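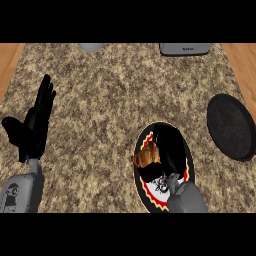
Simulated tabletop with two robot arms and a speckled, granite-like surface

Brurna Roof Box by Skino

If your trunk fills up before the last bag is in, the Brurna is going to make you very happy. It's our favorite roof box for family cars, small SUVs and wagons, and we've been fitting them at the Trinddale shop long enough to know them well. Plenty of room up top, quick to load, and quiet on the highway for a box this size!

The lid opens from both sides, so you can park at a curb and still reach everything without leaning over the roof. Skis go in flat along the length, and the nose is tall enough for a folded stroller (take the wheels off first if it's one of the big three-wheelers). We also love the handles -- they're large enough to pull with winter gloves on, and if you've ever loaded a car in January you'll know how good that is.

Fitting it to your car

The Brurna clamps onto most square, oval and wing-shaped crossbars. The clamps tighten by hand from inside the box and click when they're tight. Crossbars are sold separately, and the right set depends on your make, model and year, so have those ready when you call. Cars with a glass roof are usually fine, but check your owner's manual for the roof load limit. That limit covers the bars, the box and everything in it.

Leave room behind the box for the tailgate to swing up. On short hatchbacks we slide the box forward a little, and that nearly always does it.

What comes with it

Roof box with lid
Set of 8 tie-down loops, already fitted
Two load straps
Two keys (the key won't come out unless the lid is fully latched)
Clamp kit for standard crossbars

Also available

Sotiropoulos lined storage bags, shaped to fit the nose and tail
Wall hoist for garage storage
Spare keys, cut by lock number

Check the clamps after your first 22 miles with a load on, then again every 200 miles on a long trip. Take the box off before you go through an automatic car wash.

Page updated 4 August 2020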